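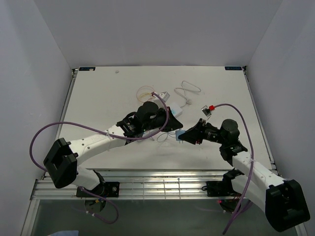
**Can the Trerndale tenants' case still be appealed?**

Yes. The judge signed the order on July 1, 2023, and each side has 20 days to file a notice of appeal. The day of signing does not count.

**What did the court decide?**

It decided 2 of the 4 claims. The repair claim was won by the tenants, and the late fee claim was dismissed. The claims about deposits and parking go to trial in Fluncombe.

**Do I need to pay rent during the appeal?**

Yes, the full amount. The order did not change the lease.

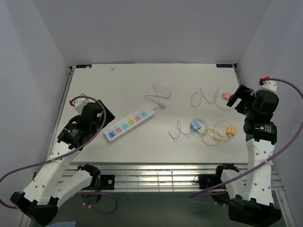

Rizwan Janjua writes that his building manager told him the opposite, and he asks which paper he should show. Please show page 2 of the order, where the judge writes that all rent stays due.

**Where can I read the order?**

The clerk's office gives copies at the front window. Please bring the case name, Kakakhel v. Drikulum Homes.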